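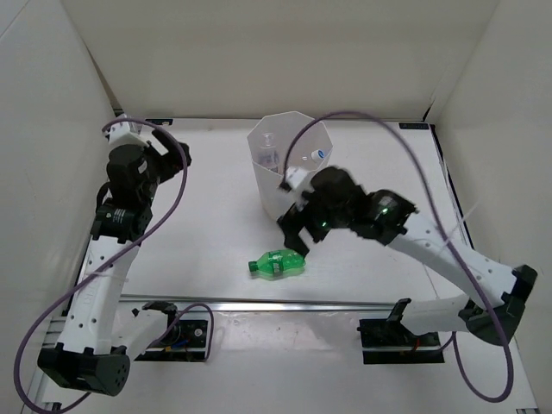

October, 7:40 am

Extruder line 2, pipe trial, Drimanham compound. Third start this week on this resin.

Barrel zones up to setpoint by 7:15 except zone 4, hunting again, five degrees over then four under. Swapped the thermocouple with the one off zone 3. Fault stayed on zone 4 so it's not the thermocouple. SSR next. Dineo has two in the drawer, check rating before fitting.

Screw at 20 rpm to purge, then up slowly. Melt pressure sat at 389 bar with the old screen pack, too high for this speed. Stopped, changed pack, lost 35 minutes becuase the breaker plate was stuck. Brass drift, not the steel one!! (there's a fresh ding on the plate face, my fault, stoned it off.)

9:50

Running. Vacuum tank holding, small leak at the entry seal, towel under it for now. Wall thickness heavy at the bottom, thin top left. Centered the die, quarter turn on bolts 2 and 3, wait ten min, eighth turn more on 3. Better. Still a bit heavy at the bottom, could be sag, melt feels soft. Drop die temp by 5 after lunch and look again.

Haul-off slipping on the lower belt. Pads are glazed. Scuffed them with 80 grit, got us through the morning. New pads from Kelbridge, Bernadette is asking for a lead time. She also wants the old part no. off the carrier, can't read it, painted over. Dineo to scrape.

Cutter count at 12:30 was 987 against 2,000 for the batch. Won't make it today.

Cut ends: burr on the outlet side every time. Blade is the Guva one, only in since the last batch. Might be clamp timing, saw opens before the blade is all the way back? Watched it six or seven times and can't decide. Film it on a phone and slow it down.

2:15 pm

Zone 4 SSR changed. Steady now, within one degree for half an hour. Old one labeled BAD and binned so it doesnt go back in the drawer like last time.

Die temp down 5. Bottom wall closer, still want a proper set of readings with the ultrasonic gauge, battery flat, on charge.

Open:
entry seal for vac tank, measure bore first
haul-off pads, Bernadette
clamp timing, ask Christodoulou for the PLC printout, ours is two versions old
regrind hopper needs emptying before night shift
write up die bolt positions on the card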